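Ticket 932: Washer stops mid-cycle, error E18, wool program only
Product: Vikberg front loader, 30 lb drum
Status: Closed
Queue: Nallska Home Support

Problem as reported
Machine halts during the second rinse of the wool program and shows E18. Door stays locked for two minutes, then releases. Water remains in the drum up to the lower edge of the door glass. Cotton and synthetic programs finish normally. Fault began in February after the washer was moved to the other side of the laundry room.

Environment
Drain hose extended with a Plulov coupling, total run not measured by customer. Standpipe behind the washer, shared with a utility sink. Cold feed only. Firmware 533, read from the service menu.

Step 1
Asked customer to clean the pump filter. Lint and one shirt button removed. Impeller turns by hand. Reran wool program empty. E18 at the same point.

Step 2
Ran drain test from service menu. Pump starts, level drops slowly, test times out. On cotton the controller allows a longer drain and retries twice. On wool it allows one attempt. Explains why only one program fails. Fault is slow drainage, program itself is fine.

Step 3
Customer disconnected the extension and drained into a bucket at floor level. Flow strong. Pump ruled out. Reconnected extension, flow weak again.

Step 4
Requested hose height. Customer reports the hose was clipped to the wall above the sink rim before dropping into the standpipe. This is over the limit in the installation sheet. Coupling also found to have a reducer insert left in it, narrowing the bore.

Step 5
Insert removed. Hose lowered to the height given in the sheet and secured with a Najafi bracket. Drain test passed on first attempt. Wool program run empty, completed, no code.

Step 6
Wool program run with one knit, spin set to low, detergent for wool. Completed. Customer dried the item flat.
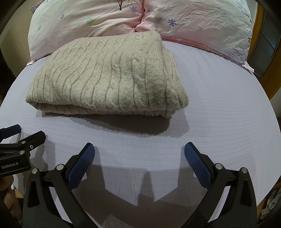
Event counter read again after the last run. E18 count unchanged from the value noted at Step 5. Counter cleared. Customer advised that the pump is rated for 2,000 cycles before inspection and that repeated timeouts do not shorten this in any way we track.

Follow-up items
Installation sheet does not mention the reducer insert. Sent to documentation queue.
Wool drain timeout is not adjustable on firmware 533. No change requested.
Customer asked whether the extension can stay. Yes, if the height stays as set.

Resolution code: installation, drain hose
Parts shipped: none
Reopen if E18 returns on any program.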